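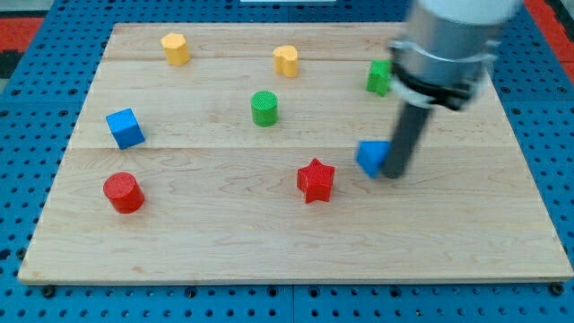

I'd cycled past the Mensah roundabout for years without giving it much thought, which probably says something about how used to bad junctions we all get. Kwesi Dramani has given it a great deal of thought. He was knocked off there in February, on his way home from a late shift, and he's been asking the council for a proper crossing ever since.

We met at the café by the canal, and he'd come by bike (of course he had). I asked if it had taken him long to get back in the saddle.

"Nine weeks," he said. "The collarbone was fine before that. It was my head that wasn't. I'd get the bike out, pump the tyres up, then put it away again and catch the bus."

The driver stopped, he was keen to tell me. She waited with him and rang his wife. "She said she never saw me, and I believe her. You come off Keser Road and you're looking right, you're looking for lorries. I was on her left with my lights on and my yellow jacket and I might as well have been a lamp post."

So what does he want? I'd expected a long list, but he only had 2 things on it: a raised crossing on the Keser Road arm, and a tighter corner so that cars have to slow down before they turn. He drew it for me on the back of a receipt. I've still got it, though I couldn't tell you now which way up it goes.

The petition was Naa Odoi's idea. She runs the Saturday-job end of the bike shop on Orkent Street, meaning she looks after the teenagers who fix punctures, and several of them ride through the junction to get to college. They were hoping for 270 names, enough to get it read out at a council meeting. They got 2000!

"I thought the website had gone wrong," Kwesi said. "I rang Naa and said, has somebody's kid been pressing the button?"

I had to ask about the other side of it. Senyo Adjei has the tyre place on the corner and he's worried that lorries won't manage a tighter turn. He's put a poster up saying so. Kwesi laughed when I mentioned it.

"Senyo's all right. He straightened my back wheel and wouldn't take any money for it. We just don't agree about kerbs. If the engineers can show him a lorry getting round, he says he'll take the poster down, and I think he will."

The council's answer so far is that it will look at the junction as part of next year's works. Kwesi has heard that before – there's a letter from three years back, sent to another rider, Kojo Arthur, that says almost the same thing. He keeps a copy in his pannier, in a freezer bag in case of rain.

Does he still ride that way himself?

"Mornings, yes. At night I get off and walk it round on the pavement. It adds four minutes and my wife sleeps better." He was doing up his helmet by then. "Come and stand there with me at half past five one evening. Bring a flask."

I've said I will.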